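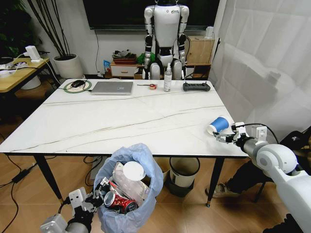 4.3 Setting up waste and recycling points

Each meeting room on the Reseo plan requires two bins, one for recycling and one for general waste. Complete the steps in this section before the room is released for booking.

1. Open the Rooms page in Pono and select the room to be equipped.

2. Under Services, set Waste Points to 2. The default setting is 5, which applies to kitchens and canteens only.

3. Assign a liner color to each bin. The color entered in Pono must match the liner stock held on that floor.

Note: Liners are ordered in cases of 1,000. A floor may not change its liner color until the current case has been used.

4. Place the bins on the floor at or under the table. Keep doorways and the route to the fire exit clear.

5. Fit a liner to each bin and fold the top over the rim. Press the liner down to the base so that no air is trapped beneath it.

6. Print the room label and attach it to the wall at the point where the bins will stand. Labels must not be attached to the bins, as bins are exchanged during cleaning.

7. Select Release Room. The room appears in the booking calendar the following morning.

CAUTION: Do not place batteries, printer cartridges or broken glass in meeting room bins. These items must be taken to the collection cabinet on the ground floor.

4.3.1 What may be recycled

Drink cans and plastic bottles are accepted in the recycling bin. Empty all liquids into a sink first. Paper cups with a plastic lining are treated as general waste at the Rønning site. At the Zarotier site they are collected separately, and the cup tube in the corridor must be used.

4.3.2 Collection times

Bins are emptied after 6:00 p.m. on working days. For events with more than 50 guests, request an additional collection under Services > Extra Pickup when the booking is made. Requests received after the event has started are handled with the regular evening collection.

Questions about liner stock should be addressed to Hermine Stöckli, Site Services. Access to Pono is granted by Kianoush Akbari.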